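Kitchen bench notes – cutlery, cloths, caddy
Jun 9, 2021

Carried on with the cutlery from the Visham box. Lino wants the list settled before we order anything else, so the aim for the day was to go through what we own, wash it, and decide what stays in the table drawer. 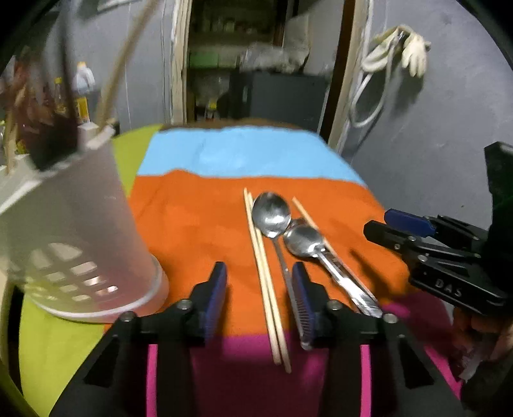 Started with the wooden things. The chopsticks came in one bag of 100 in April and we have been through a lot of them. They are sold as single use but they stand up to a few washes if they get dried upright the same day. Left lying in the tray they go gray at the thick end and start to smell. Threw out everything with a split or a rough tip. Nayara got a splinter from one last month and I don't want that again.

Pairs are a nuisance. They don't all match in length, and once they're mixed the only way to sort them is to roll two together on the table and feel for the odd one. A single chopstick goes back in the caddy and waits for a partner. I stopped snapping rubber bands around the pairs, it takes too long and the bands perish.

Spoons: stainless, all fine. Ran them through with the Wavonero powder, half a scoop, and rinsed twice. Some water marks on the bowls, wiped off with a dry towel. The ones with small ridges near the end of the handle need a brush there, food sits in the grooves. Old nailbrush works. Spoons nest and slide over each other whenever they're put down together, so for the drawer I'd lay them all facing the same way.

The white plastic caddy is good. The openings near the base let the water out and the chopsticks can stand in it to dry. Wants a saucer under it on the counter. It gets top heavy when it's full of long things, so don't fill it past what one hand can lift out.

Cloth – the bright banded one (blue, orange, magenta, green). Creases badly. Aigars ironed it on medium and it came up flat, but it wrinkles again as soon as anything gets pushed across it. Clips at the corners might help, Mägi has the cheap steel kind. Ülle would like a plain cloth for meals and this one for sorting only. I don't mind either way.

Spent so far on kitchen things: 237, of which the cloths were the most. Receipts in the blue folder.

To do
– ask Jaanus if the Curura drawer insert fits the narrow drawer, measure first
– new bag of chopsticks, same kind, 100 again
– second towel for drying
– label the caddy "clean only"
– forks not looked at yet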